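# Fingertip clearance (garment handling)
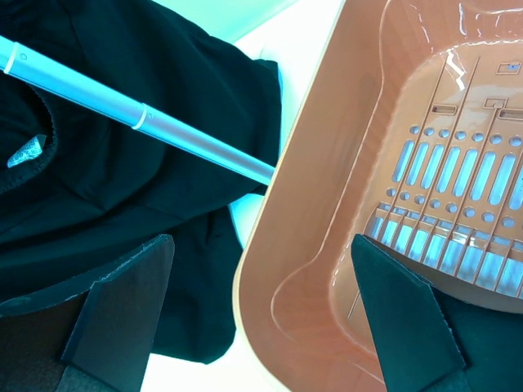 **Fingertip clearance** is the free space kept around the fingers of a robotic gripper while it works near cloth, containers and loose objects. It is one of the main subjects of the Folum rules, a set of good-practice notes for robots that sort and pack clothing. Under the rules, the fingers stay open until both tips are clear of any rigid edge. A common case is a dark garment bunched beside an orange plastic basket, with one finger over the fabric and the other over the basket. Closing at that point could pinch the rim, so the arm must first move fully to one side.

## Background

The rules were drawn up at the Donuvley test site and first covered only folded towels. Garments were added in the second edition, after a review of 2616 logged grasps. Most of the faults in that review came from contact with container rims. Dropped items made up a smaller share.

## Main provisions

- Fingers approach a container from above and stay 50 mm over the rim until the arm has stopped moving sideways.
- Waistbands and care labels are not used as grasp points. Elastic stretches under load and can slip free.
- Long rigid items, such as poles and hangers, are taken off a garment before it is lifted.
- Baskets with slotted floors are treated as snag hazards. Fingertips may not touch the floor of the basket.
- Finger coverings are checked for fraying every 1000 cycles and replaced in pairs.

## Use and criticism

Urquhart, a laundry equipment maker, applies the rules to all its sorting cells. Kito uses a shorter version that leaves out the hover height and relies on a force limit of 2 newtons – a change that speeds up each cycle but allows light contact with the rim.

Critics say the rule on rigid items is too strict for mixed loads, where a second arm may be needed to clear the garment. The current edition allows an exception if the object is shorter than the gripper's full opening.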